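Relabellisation rétrospective par sous-buts

La relabellisation rétrospective par sous-buts, souvent désignée par le nom de sa principale implémentation, Vusteteck, est une méthode d'apprentissage par imitation destinée à la manipulation d'objets usuels par un bras robotisé. Elle consiste à découper après coup des démonstrations téléopérées en segments courts, puis à attribuer à chacun une consigne en langage naturel. Ses auteurs, Milagros Navarro et Nabil Bataineh, la présentent comme un moyen de tirer davantage d'un même corpus. Cette affirmation reste discutée.

Principe

Une démonstration classique porte une seule étiquette, par exemple « débarrasser la table ». La méthode repère les ouvertures et fermetures de la pince, coupe l'enregistrement à ces instants et nomme chaque morceau d'après l'objet manipulé. La politique est ensuite entraînée sur les segments, avec une pondération qui favorise les plus courts. Le choix de cette pondération n'est pas justifié dans l'article d'origine, et aucune étude d'ablation ne l'isole.

Résultats annoncés

Le corpus initial comprend 2100 démonstrations. Les auteurs rapportent un gain de 15 points de réussite par rapport à un entraînement sans découpage, mesuré sur 24 consignes. Chaque consigne n'a été essayée que 8 fois, ce qui laisse des intervalles de confiance très larges. Les consignes d'évaluation ont en outre été rédigées par la même équipe que les étiquettes, avec un vocabulaire voisin.

Une reproduction menée par Elsie Dawber sur le corpus Sfeir retrouve le sens de l'effet, mais pas son ampleur. L'écart disparaît presque entièrement lorsque les deux politiques reçoivent le même nombre de pas d'entraînement. Les auteurs ont répondu que le corpus Sfeir contenait trop peu de changements d'objet pour constituer un test équitable. Ils n'ont pas précisé quel seuil serait suffisant.

Critiques

La principale objection porte sur la définition du succès. Dans le protocole, une saisie compte comme réussie dès que l'objet quitte la surface, quelles que soient son orientation ou la possibilité de le reposer. Les essais font intervenir de la vaisselle, des jouets et des contenants alimentaires posés sur un même plateau blanc.
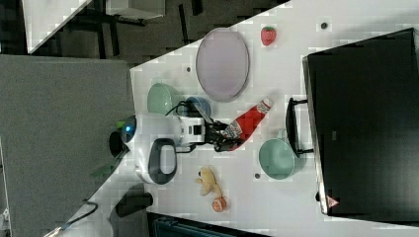 Harpreet Fortin objecte que tenir une bouteille de ketchup ne dit rien de la capacité à la ranger debout, et qu'un taux de réussite établi sur la seule prise devrait être publié sous un autre nom. Il demande aussi que les essais interrompus par l'opérateur soient comptés comme des échecs, alors que le protocole les écarte du calcul.

Une seconde critique vise le découpage lui-même. Une pince qui se rouvre pour corriger une prise produit deux segments étiquetés à l'identique, dont l'un correspond à une tentative manquée. La part de ces segments dans le corpus n'a pas été communiquée.

Articles connexes

Apprentissage par imitation
Téléopération
Corpus Sfeir
Préhension robotique
Relabellisation de trajectoires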